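Two grippers, one whiteboard

I've been meaning to write up the gripper swap since August, so apologies if you've been waiting. 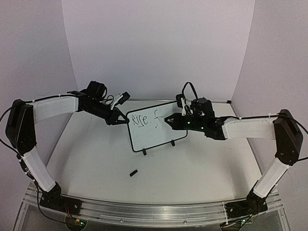 The short version is that I like the Lorari fingers more than the Ostov ones, and I didn't expect to! The Ostov pair are lovely on chunky things (mugs, blocks, my keys) but a thin edge just slides about in them. The Lorari ones taper to a point, so they can get at something narrow without shoving it across the table first.

They're fussier to set up, mind – I ran the centring routine 4 times before both arms agreed with each other. I've logged over 386 grips so far and I'm still fiddling with the closing force. Next I want to try the Ridgeway controller, if I can find the right cable.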